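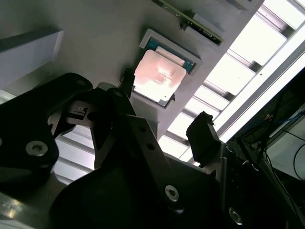 Kaede Tanabe keeps a spiral notebook on a hook beside the cell she looks after at Dralley, and the first thing she shows a visitor is the page where she lost an argument with a screw.

"Fingertip pad, right side," she reads. "Tightened. Tightened again. Tightened by Dirk, who said I hadn't tightened it. Replaced." She closes the notebook. "It was the thread in the finger the whole time. Dirk has since apologized, in his way, which was to buy the next box of screws."

The cell picks processors out of a holder and moves them to a test socket, then moves them back. It does this all day. Tanabe has been responsible for it for 4 years, and she describes the job as housekeeping with a torque wrench.

Mornings start with the pads. She wipes both gripping faces with a lint-free cloth and alcohol, then runs a thumbnail along the edges to feel for nicks. "You can look at a pad all you like. Your thumbnail is better." After that come the socket head bolts on the gripper, each one marked with a dab of paint pen once it's at torque. If the line across the head and the body doesn't match up, something has moved.

"People want to talk about the software," she says. "The software's fine. The software has never once fallen off."

Then she teaches the pick again. She jogs the gripper down over the holder at a crawl, a chip sitting in it, and watches the feed from the wrist camera until she's happy with where the fingers are. A chip that's tilted in its recess, even slightly, gets reseated by hand before she'll save the point. She learned that one early. "I taught a whole tray's worth of positions off a part that wasn't sitting flat. Every pick was perfect for a crooked chip. For the straight ones, less so."

The other enemy is shine. The metal lid on a processor throws back whatever is over it, and what's over it in this room is a lot of ceiling light. Vendula Kopecký, who wrote the vision routine, originally had it find the lid. Tanabe asked her to use the edge of the green substrate instead.

"She asked nicely the first time," Kopecký says, from the next bench.

"I asked nicely twice," says Tanabe.

Kopecký also shortened the exposure, and misses at the holder dropped from 35 in a week to 2. Tanabe wrote both numbers in the notebook and underlined the second one. She would still like somebody to turn the lights down. Facilities has the request. It's number 3741, and she can recite it the way other people recite a locker combination.

The cables get their turn on Fridays. She drives the arm slowly through its full reach with one hand resting on the bundle, feeling for a spot where it pulls. Anything that rubs gets a sleeve, and anything with a sleeve gets a line in the notebook. A loop that looks generous when the arm is parked can be tight at the far end of the move, and she has a drawer of stiff, kinked cable to prove it to new hires.

In July the gripper comes off altogether for new bearings in the linkage. She expects to need almost a day, most of it spent cleaning old grease out of places where she didn't put it. Albers has offered to help.

"I told him he can hold the flashlight," she says, and goes back to her paint pen.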